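01/09/2022
Linmont bench, second table

Toy sorting, continued. Struan Rutherford brought over the Morrison box this morning and I set up at the light wood table again. Box list says 66 pieces, mostly plush, some of it going on to Wamcombe in October. The list was typed by someone who called every toy "bear, misc." so I am redoing the names as I go.
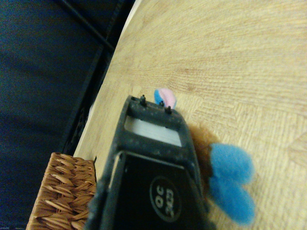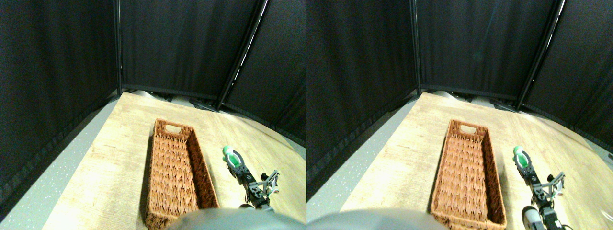
Top: the plush with the brown fur and blue pom-poms. Bottom: wicker basket on the table, partitions behind.

Notes on the brown plush. Ear is two colors, pink on the inner part and blue on the outer. Entered as "plush, brown/blue, pom-poms" and left the species blank. Struan says bear, I say dog, and the tag is no help. Surface brush only, soft bristle, going with the fur. Do not comb the pom-poms – we lost a lot of fluff that way on the Clalutard lot.

Basket. Long rectangular one, reddish brown, herringbone sort of weave on the floor and up the inside walls, cut-out handle in the end. Laid it lengthwise, back to front. Reaching across it is easier on the shoulder than when it sits sideways. The weave holds lint, so shake it out between batches and run the small vacuum nozzle along the corners. Tried a pillowcase as a liner last week and it bunched up under everything. A cut piece of felt might do better, need to measure the inside first.

Partitions. Fabric still doesn't reach the floor along the back and there is a pale strip showing under it. Could pin on a hem if we have black cloth left over. Low priority.

Table has whitish wear streaks. Wiped it with a damp cloth and they stayed, so it's the finish. Leave it.

Got through 12 pieces before lunch. 2 need seam repair and went in the mending tray, thread color to be matched.

To do: felt, more tie-on labels, ask Morrison about the missing second page of the list.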